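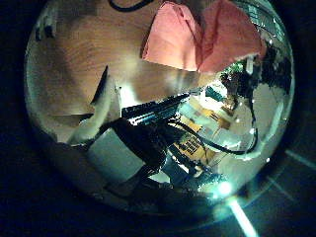 Support > Arms and Grippers > Wrist Camera > Cable routing

Search this board Enter keywords Go

Wrist camera drops out when the arm folds past the table edge

Posted by tufa_bench

We run a Wuteo arm with a fisheye camera at the wrist, fixed next to the fingers. The job is cloth handling on a wooden table. The stream freezes for 3 seconds or so when joint 5 turns towards its limit, then comes back. It began after around 2,000 cycles. The view has one finger at the left, the black arm across the middle and loose black cables curving over to the right. I have changed the USB port and the power supply with no effect. Is this the camera or the lead?

Clurkora_user

Had the same. Bought a new camera and it went away. Might have been the plug though, I changed both.

sandudholm_cell

Test the lead first. With the arm powered down and the brake released by hand, turn joint 5 slowly through its travel while the camera runs from a separate supply. If the picture freezes at the same angle each time, a conductor is broken near the plug or at the last clip.

The slack in your view is also too long. A loop hanging clear of the arm can catch on things and pulls on the socket at every turn. Ours is set up as follows:

- first clip 190 mm back from the camera plug
- hook-and-loop strap at the clip, no zip ties on the moving part
- bend radius at least 7 times the cable diameter
- slack set with joint 5 at its far limit, then checked at the other limit

Replace the lead if the jacket is flattened or white at the bend. Camera calibration need not be repeated unless the bracket screws are loosened. If they are, redo it before running any picks, as a small tilt moves the finger position at the rim of a fisheye picture by a good deal.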